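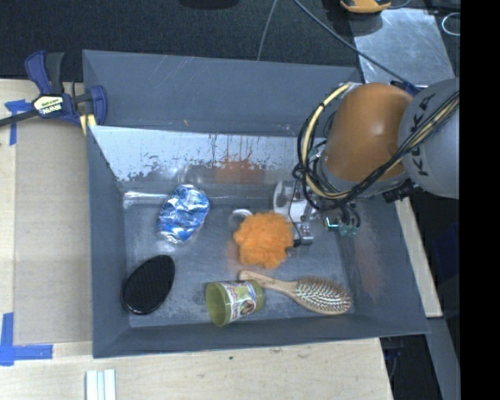 Can a mesh loofah and a wooden hairbrush live in the same bin?
They can, as long as both are bone dry before they go in, and the brush ends up bristles up.

Home | Archive | Threads | Search | Subscribe | Log in
Filed under: Bathroom & Linen Closet / Bins, Baskets, Tubs

From: Solange Dantas
To: Selstead Home Sorting list
Date: 20 January 2025
Subject: Re: Re: one big bin or lots of little ones?

Paul wrote:
> I've been following the little-box method since September and I'm fed up
> with it. Five boxes under the sink, all with lids, and every morning I
> open the wrong one first. My wife has quietly moved her brush to the
> kitchen. Has anyone gone back to one big open bin for the bathroom stuff?
> And what do you do about the loofah? Mine got musty and I don't want it
> touching anything I put on my head.

Oh Paul, I laughed at the brush in the kitchen, we've had one on top of the microwave for years!

I went back to a big bin last fall and I'm so much happier. It's gray, sides that slope in toward the bottom, nothing pretty (the inside is pretty beat up by now), and it holds the stuff we grab all the time: two brushes, the loofah, a cup, odds and ends. No lid. I think the lid is really your problem, more than the number of boxes. If I have to take a lid off, I'll just set the thing down next to the box, and then what was the box for?

The sloping sides do eat up floor space, so measure the bottom before you buy and forget the top. I found mine at the thrift store in Firkudville, on the back shelf with the dishpans, and I nearly left it there over the scratches. Glad I didn't.

About the loofah. Ours hangs on the shower faucet overnight and doesn't go into the bin until the next day, when I squeeze it hard and my palm stays dry. If it's even a bit damp it goes back on the faucet. I also toss them sooner than I used to, as soon as the mesh starts coming loose from the cord. The musty one you've got, I'd throw out, I never had any luck washing that smell away.

For the brushes, pull the hair out first (I use the end of a rat-tail comb) and wipe the handles with a barely wet cloth. Please don't soak a wooden one! I did that to my grandmother's and the pad came up along one side. If you wash the bristles, swish just the tips in soapy water and lay the brush bristles down on a towel to dry, then flip it when it goes in the bin.

Plastic cups I just leave lying on their sides. They never stood up anyway once somebody had been digging around in there.

One more thing, somebody in the Grekunent thread swore by drawer liner on the bottom of the bin. I tried it for about 2 weeks and it bunched up in the corners and collected hair, so out it went. Maybe a stiffer kind would behave.

Let me know how the big bin goes, and tell your wife I'm on her side about the kitchen.

Solange

Previous message | Next message | Back to thread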